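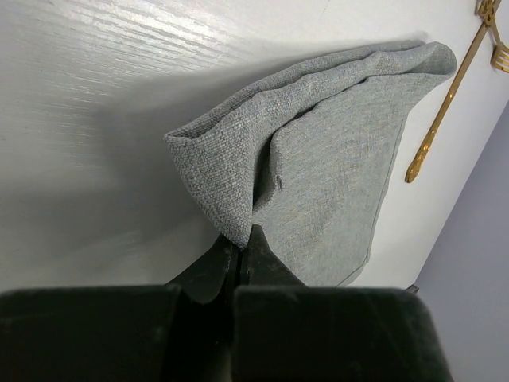 How should a thick kitchen cloth be dried between uses?

Open it out fully and hang it over a rail or the edge of a basin, with no part of it doubled over, so that the air can reach both sides.

WULLGATE LAUNCHES JURKUM, A HEAVY WOVEN CLOTH FOR KITCHENS AND UTILITY ROOMS

Household textile maker Wullgate is to start selling Jurkum, a thick basket-weave cloth for drying hands, wiping down worktops and lining draining areas. It goes on sale in November in all 70 Honetti homeware shops and through Wullgate's own mail order service.

The first colour is a muted grey with a little blue in it. The yarn has lighter and darker flecks running through it, and these show in the finished weave. Wullgate says it picked the colour after asking customers who already buy its bath mats and floor cloths what they would want to see hanging in a kitchen. Plain white came last, mostly on account of tea and beetroot.

Jurkum is heavier than the flat tea towels the company has sold up to now. It is meant to sit somewhere between a tea towel and a small hand towel. The basket weave uses yarns laid side by side in groups, which makes a surface of small raised squares with dips between them. The raised parts do the rubbing and the dips give water somewhere to go. The edges are folded over and stitched down with a straight hem.

"We had a gap in the range and we knew it," said Abhishek Kaushik, head of product at Wullgate. "People were buying our floor cloths and using them by the sink. They liked the thickness but the floor cloths are too big and the edges are rough. So we made one the right size and put a proper hem on it."

Work on the cloth began with a set of samples woven at the company's Dehghan mill. The early ones were too loose. They took up water well enough but caught on tap handles and drawer knobs, and the corners went out of shape after a few washes. Later samples were woven tighter, and the hem was changed from a single fold to a double one. That made the edge thicker and a little stiffer, and the corners can curl slightly when the cloth is new. Wullgate says this eases with washing, and that pulling the corners straight while the cloth is damp will help.

Trial in 292 homes

Before settling on the final version, Wullgate sent samples to 292 households and asked them to use the cloth as they liked and to wash it 20 times. Each household filled in a short form at the start and another at the end. There were no instructions beyond the wash count, as the company wanted to find out what people would do with the cloth if left alone.

Most used it for drying hands and wiping surfaces. A good number laid it flat beside the sink and stood wet pans and glasses on it. Some had it on the oven rail and never used it for anything but hands. A smaller group moved it out of the kitchen altogether, and it ended up under a dog's water bowl, in the boot of a car, or on a shelf in a shed.

The complaints were useful. Several people found the cloth slow to dry when it was left in a heap or folded in four over a tap. Others said that the first wash left fluff on dark clothes. A few reported small loose threads in the middle of the weave, away from the hem.

Shivam Dixit, who runs weaving and finishing at the Dehghan mill, said the fluff had been dealt with by adding a rinse and a tumble before packing. The loose threads are harder to remove completely.

"With a weave this open and a yarn this thick you will get the odd end showing where one length of yarn finishes and the next begins," he said. "It isn't a hole starting. Snip it level with the surface with a small pair of scissors and carry on. Please don't pull it. If you pull it you drag the yarn next to it and then you have a line across the cloth."

The same advice is now printed on the paper band that goes round each pack.

Washing and care

Jurkum should be washed once on its own before it is used. After that it can go in with other household washing of a similar colour. Wullgate recommends leaving out fabric softener, which coats the yarn and makes it slower to take up water. Bleach will take the blue out of the colour and leave a flat, yellowish grey, so it is best avoided too.

The cloth can be tumble dried or hung on a line. Drying on a line leaves it rather stiff, and a quick shake or a rub between the hands softens it. It doesn't need ironing. Anyone who prefers to iron should do so from the back and keep clear of the hem, where the extra layers can mark.

For folding, the company suggests laying the cloth flat on a table or worktop, smoothing it from the middle outwards and bringing the hemmed edges together before making the second fold. Thick cloth doesn't hold a sharp crease, and piles made from cloths picked up by one corner and doubled over tend to lean. Rolling works just as well in a shallow drawer.

Cloths used for raw meat juices or floor spills should be kept apart from the ones used for hands and dishes. A coloured stitch through the hanging loop was considered as a way of telling them apart, but was left out of this version. Customers in the trial had asked for the loop itself to be made longer, so that it would go over a wide hook, and this has been done on the cloths going into the shops.

Packs and shops

Jurkum will be sold singly and in packs of three. The singles are folded once and banded so that shoppers can feel the weave without opening anything. The packs are rolled. Neither has a plastic wrapper. The band is plain card with the care notes on the inside, so it is worth looking there before throwing it away.

Honetti shops will stock the cloth with tea towels and oven gloves, and larger branches will also have it in the laundry section. Each shop will have an unwrapped cloth out for customers to handle. Staff have been asked to swap it when it gets grubby.

"It's a hard thing to sell from a picture," said Abhishek Kaushik. "On a screen it's a grey cloth. Once people have got hold of it they understand the weight of it, and they normally start looking at the stitching next."

Mail order customers can ask for a small cutting of the fabric to be posted to them free of charge. The cuttings are unhemmed and will fray if washed.

What comes next

Wullgate plans to add a second colour once the first has been on sale long enough to show how well it keeps its shade. A dark green and a brown have both been woven as samples. No decision has been made, and comments from customers are welcome.

A larger version, suitable for putting under a dish rack, is also being looked at. The difficulty is weight. A cloth of this thickness holds a lot of water, and at the bigger size the samples were awkward to wring out by hand. Shivam Dixit and his team are trying a thinner yarn in the same weave to see whether it keeps enough of the feel.

The existing flat tea towels remain in the range and are unchanged. Wullgate still recommends those for glasses and cutlery, where a smoother surface leaves less behind.

Offcuts from the hemming tables at Dehghan are bagged by colour and sold at the mill shop as cleaning rags. The mill shop also has cloths with faults in the weave at a lower price, while stocks last. These are perfectly usable but may have an uneven edge or a visible join in the yarn. The shop is open every Friday and customers are asked to bring their own bags.

Notes for editors

Wullgate makes woven household textiles, including bath mats, floor cloths and tea towels, at its Dehghan mill. Jurkum is a Wullgate product name and takes a capital J only.

Abhishek Kaushik and Shivam Dixit are both available for interview. Visits to the mill can be arranged through the press desk, and flat shoes are needed on the weaving floor.

Sample cloths are available to home and lifestyle titles on request. Please give a postal address and say whether a single cloth or a pack of three is wanted.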